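Kleine Kästen, große Geduld: Werkstatttag im Istgate sortiert alte Elektronik

August 2024 - Wer am Freitag im Istgate vorbeischaute, fand den großen Raum im Erdgeschoss so aufgeräumt vor wie lange nicht mehr. Die Initiative Trerex hatte zum Werkstatttag eingeladen, und weil es diesmal ausschließlich um kleine elektronische Geräte und ihre Einzelteile ging, waren die weißen Tische komplett freigeräumt worden, damit auch wirklich jedes noch so winzige Teilchen gut zu sehen ist.

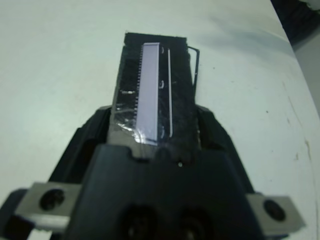
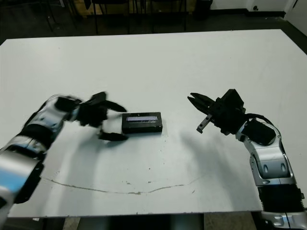
Ein schwarzes Teil mit hellem Streifen auf weißem Tisch.

Angefangen hat das Ganze, wie so vieles im Viertel, mit einer vollen Schublade. Fast alle kennen das ja: Da liegt ein altes Gerät neben dem nächsten, dazu Netzteile, von denen man nicht mehr weiß, wozu sie einmal gehört haben, und beim Umzug wandert alles ungesehen in die nächste Kiste. Bei Trerex kamen auf diese Weise im Lauf des Sommers 400 Teile zusammen, abgegeben an den Sammelstellen im Istgate und im Laden Harasym, der freundlicherweise gleich neben der Kasse einen Karton aufgestellt hatte. Dass der Karton so oft geleert werden musste, damit hatte dort wohl niemand gerechnet!

Nun wollte der ganze Berg also durchgesehen werden, Stück für Stück und in aller Ruhe. Erst kommt jedes Teil für sich auf den Tisch, dann wird es von allen Seiten betrachtet - Gehäuse, Anschlüsse, Beschriftung, falls man sie noch lesen kann - und schließlich wandert es in eine von fünf Kisten: ganz, reparierbar, Ersatzteil, Bastelmaterial oder Wertstoffhof. Das klingt schnell gemacht, zieht sich aber, gerade bei den flachen schwarzen Gehäusen, die einander so ähnlich sehen, dass man sie zwei- oder dreimal in die Hand nimmt, bevor die Sache klar ist.

Bis zum frühen Abend waren immerhin 87 Teile durchgesehen und beschriftet. Das ist weniger, als auf dem Plan stand, doch gestört hat das kaum jemanden, denn zwischendurch gab es Apfelkuchen und Kaffee im Nebenraum, und dort wurde mindestens so ausdauernd gefachsimpelt wie an den Tischen. Ein Besucher brachte noch ein altes Kofferradio vorbei, das eigentlich gar nicht ins Programm gehörte und dann doch eine ganze Weile Aufmerksamkeit bekam. Es spielt vorerst nicht, bleibt aber bis zum nächsten Termin da und bekommt eine zweite Chance.

Ein Wort noch zu den Kleinteilen, nach denen besonders oft gefragt wurde. Klammern, Drahtbügel und lose Abdeckungen sollen bitte nicht vorher abgezogen oder weggeworfen werden, auch wenn sie verbogen sind. Wer ein Gerät zu Hause schon geöffnet hat, legt am besten alles zusammen in einen Beutel und schreibt kurz dazu, was es einmal war. Akkus werden weiterhin nur angenommen, wenn sie unbeschädigt sind - aufgeblähte Akkus gehören direkt zum Wertstoffhof und auf keinen Fall in den Karton.

Was am Ende in der Kiste für Ersatzteile landet, geht an die offene Werkstatt Domen, wo man sich schon sehr darauf freut. Dort werden die Teile noch einmal geprüft und anschließend kostenlos an alle weitergegeben, die gerade etwas Passendes suchen. Das Bastelmaterial bleibt im Istgate und steht ab der kommenden Woche im Regal neben dem Eingang, aus dem sich Schulklassen und Kindergruppen gern bedienen dürfen.

Weitergemacht wird noch im August, wieder im Erdgeschoss und wieder mit Kuchen. Eine Anmeldung ist nicht nötig, eine Lesebrille für die ganz kleinen Beschriftungen kann aber nicht schaden. Beginn ist um 14 Uhr, der Eintritt ist frei. Abgegeben werden kann bis dahin wie gewohnt im Istgate und bei Harasym zu den üblichen Öffnungszeiten.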